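Can a robot wipe down my worktop yet?

17 September 2026

I've been asked this by my mother, my neighbour and the man who came to fix the boiler, so I suppose it's time I wrote something. They've all seen the same sort of video: a robot glides about a spotless kitchen, folds a towel, puts a cup away, the end. When can they have one? And will it do the bathroom?

My short answer is "not yet, but it's closer than I thought". The long answer is mostly about crumbs.

I spent a good part of the summer reading whatever I could find on cleaning robots, and then I got talking to Gholamreza Arabzadeh, who works on the wiping side of things at a small outfit called Moradi. I went in wanting to hear about arms and motors. He wanted to talk about joins! Any fool can wipe the middle of a table, he told me, and he'd much sooner know what happens at the place where two surfaces meet. I've thought about that every time I've picked up a cloth since.

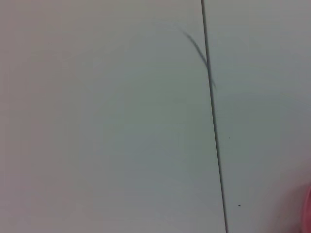
What looks like a hair or fine fibre lying across the join, and a couple of specks to the right of it.

Now, you or I would deal with that without thinking. Thumb, damp cloth, done. A machine has to spot the hair in the first place, and a thin dark hair running next to a thin dark gap is a rotten thing to have to pick out. Which one is dirt and which one is furniture? Get it wrong one way and the hair stays put. Get it wrong the other way and the poor thing scrubs at a gap for the rest of the afternoon - I've got a cousin who cleans like that, to be fair.

Then there's pale grey. I love it, my whole kitchen is pale grey, but close up there's hardly anything to look at.

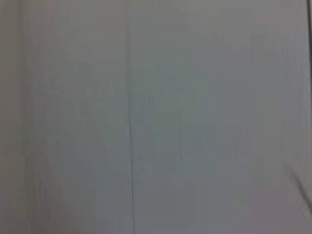
So how does it know where it's already been? I do it by feel, and by the damp streaks, and by muttering. Gholamreza says pressure helps a lot, because you can feel a ridge even when you can't see much of one, and I can believe that. He also reckons it took them more than 500 goes before he stopped hovering with a cloth of his own.

Would I buy one? For big flat tables in a café or a workshop, I think I'd be tempted quite soon. For my house, with the toaster and the post and three jars of the same chutney out on the side, I'll hang on to my sponge for now. Mum has been told, and she's still asking about the bathroom.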